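The Dry Goods Table Has Moved In
by Mekdes Seyoum

If you have been up to Room 342 since the start of September, you will have noticed that the old metal cart is gone, and with it the squeak, and with it (I hope!) the little avalanche that used to happen whenever anyone tried to get at something in the back. I have had a lot of nice comments in the hallway and a few questions, and I promised Tsion I would put it all down in one place so that she doesn't have to keep answering the same message at dinnertime.

First, the table. It came to us from the downstairs meeting room at Mastis when they changed over their furniture, and I will admit I was not sure about it. I had my heart set on something smaller, maybe with a shelf. But it is a good, solid, light-colored table with a lot of pattern in the grain, long wavy lines and those oval knots, and I have grown very fond of it. My grandmother had a sideboard with knots like that and we children used to find faces in them. Yes, it still has the round insert for cables in the top. Several people have asked if we could take that out, and the answer is please leave it where it is, as it sits flush and a wipe with the cloth goes right over it. What we do not want is an open hole for flour to go down. 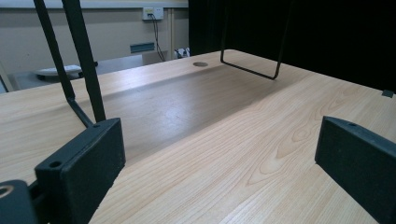

The top is veneer, so a word on looking after it. A damp cloth is fine, a soaking wet one is not, and please don't use the green scrubbing pads on it even when something has dried on hard. Lay the damp cloth over the spot, go and have your tea, and come back to it. Turmeric is the one that worries me. Anyone who has cooked with it knows what it does to a pale surface, so if you spill some, brush up as much as you can while it is dry before you bring any water near it. There is a soft brush on the hook by the window and a dustpan that goes with it, and they like to be put back together.

Now, the jars. We talked over a good many ways of doing this at the last get-together, and some of you had strong feelings! One idea was to keep everything in a cupboard with the doors closed, and I do understand the appeal, but we tried that two winters ago and ended up with four open bags of the same thing and none of what we needed. Things you can see get used. So the plan is clear containers, out in the open, raised up at the back of the table so that the front stays free for mixing and measuring and for putting your elbows down while you read the recipe.

Tsion Beyene found the stand. It is a Trurkus, the 60 centimeter one, flat and black on top with thin V-shaped legs, and she carried it home on the bus with one end sticking out of a shopping bag. It doesn't lift the jars very high, just enough that you can see in from the side without crouching, and enough that a spill on the table doesn't go straight under the jars and set like plaster. We had a discussion about the color. I thought black would show every speck of white powder, and I was right about that, and Tsion thought that was the whole point, as a person is much more likely to wipe up what they can see. I have come around to her way of thinking and I told her I would say so in print.

We have started small, with only a few jars out at a time, and we would like to keep it that way. The rest of the supplies stay in the tall cupboard in their bags, folded over and clipped, and you top up the jars from there. Half full is plenty. A jar that is filled to the brim looks generous, but you can't get a spoon into it without pushing some over the side, and the heavier ones are hard going for those of us whose wrists aren't what they were.
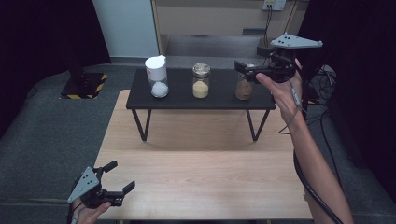 Canitz House Home Cooking Circle

A word about the lids, as they don't all match and I know that bothers some of you. The tall white one with the little spout is for anything you would sooner shake or pour than spoon. The shiny silver one looks lovely and shows fingerprints terribly, and if you have floury hands I would ask you to give it a quick rub with a dry towel when you are done. We did think about buying a matching set. Ratanaporn, the kitchen store up the hill, had some handsome ones in the window, but they wanted more for them than I could square with my conscience when every one of us has a cupboard full of perfectly good jars at home. If you have a clear one you can spare, with a lid that really closes, bring it along. Plain round ones are easiest to wash. Please soak the old labels off first, and please sniff the lid, because a pickle lid stays a pickle lid for life.

I also want to say something about telling things apart. White powder is the great trap of any shared kitchen. I once made a tray of shortbread for my sister's in-laws with what I was sure was sugar, and they were so polite about it that I didn't find out until I got home and ate a piece in the car. The yellow and brown ones are easier on the eye, but even there you would be surprised how alike two flours can look on a gray afternoon. So when you refill, make sure you know what was in the jar before, and if there is any doubt at all, taste a pinch or ask one of us. Don't pour new on top of old, either. Tip what is left into a bowl, wash the jar, let it dry all the way through (overnight, upside down on the rack, lid off), then fill it and put the older stuff on top so that it gets used first. Any dampness left in the bottom and the whole lot goes to lumps.

A few people have asked how much they may take. For a recipe you are making with the group, take what the recipe needs. If you are borrowing for home, we thought 200 grams was fair, with a note in the book so that whoever does the shopping knows. The book is the blue one and it lives in the drawer with the measuring spoons. Speaking of which, we are short one tablespoon again. It is the one with the bent handle and I miss it.

The spice bags are still waiting for a proper home. Tsion would like a second stand beside the first, and I would like a rack on the wall, and we have agreed to live with things as they are until the holidays and see which of us changes her mind. If you have an opinion, do come and tell us. We are usually up there from 2 in the afternoon when there is baking on, and there is nearly always something to taste.

Last of all, my thanks to everyone who helped get that table up the stairs, and to the person who thought of taking the legs off after the first landing. I only wish we had thought of it at the bottom. The bolts have all been tightened again, but if you feel it wobble, the wrench is in the drawer under the blue book.

For the next session we are making flatbreads, so bring an apron and a container to take some home in. Anyone who owns a heavy skillet and doesn't mind lugging it up to the room, please let me know beforehand so that we don't end up with nine of them, like last time.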